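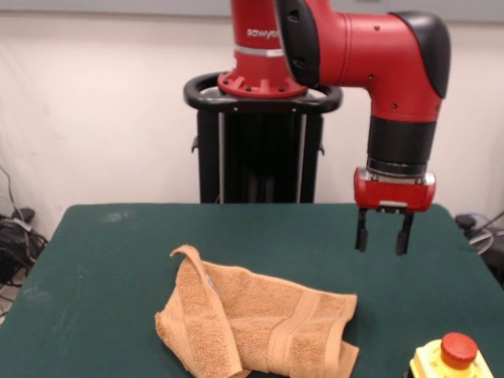

I drove out to Hudholm in August for the college's football open day, mostly because my nephew won't stop talking about playing there. Gates opened at 10 and I was still stuck behind a bus full of parents, so I missed the welcome speech. No great loss, I'm told!

Our group got Kalliopi Zupan, a backup safety who walks backward faster than I walk forward. She took us through the weight room, the tape room (it smells exactly how you'd think) and a long hallway of old team photos, where one dad stopped so often we nearly lost him.

Then out to the practice field. Coach Senad Tomić was running the receivers through a drill with tennis balls, and number 67, a huge left guard named Milovan Dumitrescu, talked his way into a turn. He caught two one-handed and took a bow — the whole sideline went nuts. I'd have paid for that alone.

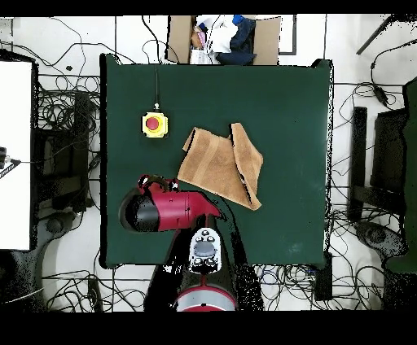

Lunch and the afternoon scrimmage

Lunch was a pulled pork sandwich and a lemonade, eaten on the grass behind the north end zone. Get in line early, it moves slowly.

The scrimmage started at 2 and they announced the crowd as 572, which felt right for a stand that size. Rodica Dobre kicked everything she was asked to kick, including one from so far back that the guy next to me put down his nachos to watch. The offense looked rusty on third down, and the new quarterback holds the ball too long, but it's early.

Parking is free in the Pirka Street lot. Bring a hat, there's no shade on the home side. My nephew got his ball signed and slept all the way home.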